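# Wesgate Toy Library Opens Its Sorting Room to Families This March

WESGATE - Bring the kids, and bring the toys they've grown out of!

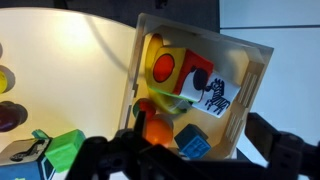
The Wesgate Toy Library is opening its sorting room to families every afternoon in March, from 3:30 until closing. Children can help get donated blocks, balls and picture pieces ready for the shelves, and anyone with a library card can take a finished tray home the same day.

The library lent out 3898 trays last year, up from 2981 the year before, and the small mixed trays for toddlers were the ones that kept running out. We love that. A tray with a few animal pictures, something to roll and something to stack can keep a two-year-old busy for a whole rainy morning (and the grown-ups too, if our front desk is anything to go by).

"Kids are wonderful at this job," said Darcy Pomare, who runs the sorting room. "They tip everything out, they find the zebra, they tell you what sound a zebra makes, and then they want to do the next tray. I've heard 15 different zebra noises and I couldn't tell you which one is right."

Toys are wiped down and checked for cracks or loose parts before they go out. Foam blocks get a second look, as the corners tend to get chewed. Pieces that have lost their set go into the mixed trays, so please don't hold back a single block or a lonely ball - we can use it.

The spring goal is 200 new toddler trays, to be shared between the main library and the two smaller branches at Piklow and Grudby. Piklow is especially short on soft blocks. Grudby would be glad of more balls, as long as they're too big for a small child to swallow.

Donations can be left at the Wesgate front desk any time the library is open. Wooden, foam and plastic toys are all welcome. Please take out any batteries first, and leave stuffed animals at home for now, as we have no good way to wash them.

Sorting afternoons are free and there's no sign-up. Children under five need an adult with them. Parking is behind the building, on the Matubbar Street side.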